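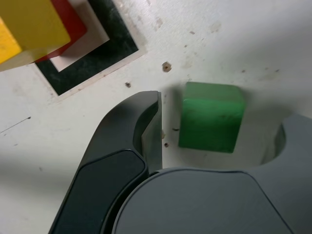

April 2018

Gralino fingers vs. the old Tillen pair, block stacking, green on yellow on red. Same arm, same Lamrani controller, only the fingers swapped. Force limit at 135, whatever unit the menu thinks that is. The Tillens win on grip and lose on manners — they nudge the cube before they close.

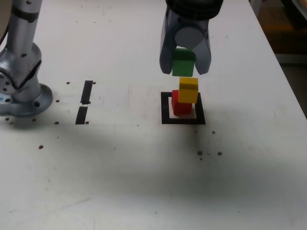
Grivus would rather we fixed the approach speed first and blamed the fingers second. Fair. Dropped it to 500 from 1,000, will rerun both sets.

Recent entries
Camera mount, round 2
February: controller resets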